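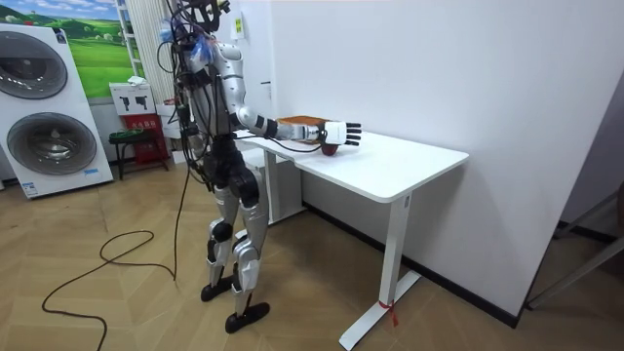 Which of the two hand controllers gave the more reliable grasp on small round objects at desk height?

The force-limited controller did, by a clear margin on fruit-sized objects and by almost none on flat ones.

Projects > Student Reports > Humanoid Manipulation > Hand Controller Comparison

Hand Controller Comparison, Final Report
Prasert Phromma and Pornthip Onsri
Supervisor: Balakrishnan Unnithan
Submitted 15/05/2024

1. Purpose

The five-fingered hand on the humanoid can be driven in two ways. The position controller (called Bandico in our code) closes each finger to a preset angle. The force-limited controller (Tukulgate) closes each finger until motor current passes a threshold, then holds. We wanted to know which one to keep for the desk tasks next year.

2. Setup

The robot stood at a white desk on the herringbone floor and used its right arm. The arm path was the same for both controllers: reach forward over the desktop, stop with the palm down above the object, spread the fingers, lower, close, lift. Only the closing step was changed. Power and data stayed on cables throughout.

Each controller was given 200 attempts. A grasp counted as good if the object left the desk and stayed in the hand for 13 seconds.

3. Results

Tukulgate made 156 good grasps. Bandico made fewer, and its failures were mostly of one type – the thumb arrived first and pushed the object out toward the little finger. Moving the preset thumb angle back helped with round objects but made the grip on flat ones worse, so we returned to the original value.

Tukulgate failed mainly when a finger touched the desktop before the object. The current rose, the controller read this as contact, and the finger stopped too early. Raising the palm slightly before closing removed part of this error. The log holds 1,163 contact events, and the false ones can be picked out by their steep current rise.

4. Problems

In February the wrist calibration drifted, and Ashton Ashby repeated it with the Skiltwood jig. Data taken before that date were discarded. A loose cable under the forearm also changed the wrist load in early runs – it was tied down before the counted attempts began.

5. Further work

The palm height should be set from a depth reading instead of a fixed value. Fingertip sensors were not tested.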